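Subject: Re: [bimham-woodshop] Finish for an end grain cutting board
From: Fotis Gkikas

Ladi Adeleke wrote:

> I have a maple and walnut board glued up and sanded to 220. Two
> questions before I put anything on it. Is mineral oil enough by
> itself, or do I need wax too? And how long should it sit between
> coats? The can of Nostix I bought says 20 minutes and my neighbor
> says overnight. I'd like to give it away in July.
>
> Ladi

Ladi,

Oil alone will do, but you'll be re-oiling more often. I use oil first and then a wax blend on top. Raise the grain before any of that: wipe the board with a damp rag, let it dry, and sand again by hand with the 220. End grain takes more oil than you'd think.
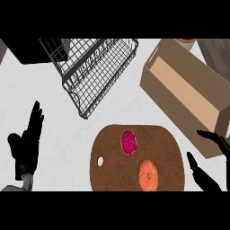
On timing, I go with your neighbor. Flood it, leave it overnight, wipe off what's left and do it again. I gave my last one 3 coats and the third hardly soaked in. If it's going to live on a white counter like this one with the gray streaks, wipe the bottom face well and stand the board on edge for a few days before it goes there, or you may get an oily outline on the stone. Marble is bad for that. Rubber feet help too, but put them on with stainless screws.

As for wax, Bundstead's paste is fine and so is the Iyamu one. Warm the board a little first and it spreads easier.
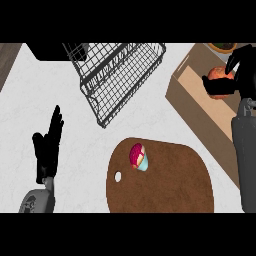
Buff it after an hour with an old T-shirt. Don't leave it thick, or it goes gummy and picks up lint. Then tell whoever gets it to wash by hand, dry it right away and oil it when it looks pale.

What thickness did you end up with? Mine was 19 mm and it cupped the first winter. I'd go heavier next time.

Fotis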